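Larnville moves its clocks back and I lose all sense of when dinner is, so I've been using the long evenings to learn a little Korean, and I want to tell you how it's going (slowly, but I love it!) 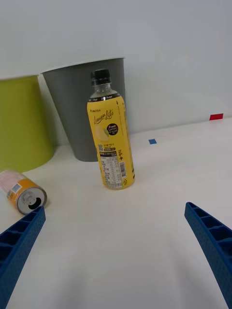 I started in May with the alphabet, which took me a week of lunch breaks. Vocabulary is another story. My notebook is up to 361 words and the goal is 3,000, so check back with me in a few years.

What helps most is reading small everyday things out loud - labels, menus, bus signs, anything short. I do 20 minutes after supper and the dog has learned to leave the room.

Numbers are still my weak spot. There are two sets of them and I will happily use the wrong one all day long.

If anybody near Larnville wants to practice, I'm at Pluvetti most Thursdays until 7, at the big table by the window. Beginners very welcome - you'll make me feel better.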